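Fruit Bowl FAQ
Trurketby Shared House — Kitchen Pages

Last revised October 26, 2026, after the pear discussion.

Who is the fruit for?

Anyone who lives here. The bowl is paid for out of the kitchen kitty, which is 39 dollars a month per person and also covers dish soap, salt, and the good trash bags. If you bought a mango with your own money and you love it, keep it in your room. Once it goes in the bowl it belongs to the house, and Nilton will eat it.

Can guests have some?

Yes. One piece each, and offer before they ask. Guests who stay longer than 2 nights can go to the store like everybody else.

What goes in the bowl?

Apples, oranges, lemons, pears, plums when they're in season. Things that can sit on a counter for a few days without becoming an event.

What doesn't?

Berries, grapes, anything cut, anything in a plastic clamshell. Also onions. We had onions in there for most of last winter and every apple tasted faintly of soup. Keys, batteries, and the mail are not fruit either, although the batteries did keep well.

Where do bananas go?

Beside the bowl or on the hook, never in it. Bananas give off ethylene, a gas that hurries along whatever is sitting next to them. One ripe banana at the bottom of the pile will take the pears with it, and a pear gives you very little warning to begin with.

How spotty is too spotty?

This question has its own email thread, which you are welcome to read if you have an evening free. The short version: freckles are fine. Freckles mean sugar. Heavy speckling with soft, dark patches means it's a baking banana, and you should stop waiting for someone to eat it plain. If it leaks, it's compost.
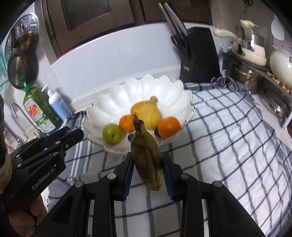 Sunita holds that a banana is at its best with a little green left on it. Finbarr won't touch one until it looks like it lost a fight. Between them they cover most of the bunch, so we've stopped trying to settle it.

I want to bake with one. Do I have to ask?

No. Spotted bananas are first come, first served. Peel them before you freeze them. A frozen banana in its skin is a brown brick, and getting the skin off is a job for somebody with more patience and warmer hands than you.

Does the fruit get washed before it goes in?

No, wash it when you eat it. Fruit put away damp goes moldy underneath, where you find it with your fingers. If you've already rinsed a whole bag out of enthusiasm, dry it on a towel first.

Who cleans the bowl?

Whoever empties it. Warm water, a drop of dish soap, a soft sponge, and dry it by hand. No scouring pads — the last bowl had a very nice glaze until Efraín got thorough. It doesn't go in the dishwasher or the microwave, and please don't serve chips in it.

There are tiny flies. What did I do?

Probably nothing. Take everything out and look for the one soft piece, generally a plum. Throw it out, wash the bowl, and set a small glass of cider vinegar with a drop of soap next to the sink overnight. If they're still around in a week, check the drain, then the recycling, then Finbarr's shelf.

Can we keep it all in the fridge?

Apples do well there. Lemons too, and they last for weeks. Pears can go in once they're ripe. Bananas turn black on the outside but are still fine inside, as long as you have the nerve.

Who does the shopping?

It rotates, and the list is on the pantry door. Soledad has November. She has asked us to mention that writing "fruit" on the list is not helpful, and that whoever wrote "better fruit" should come and see her.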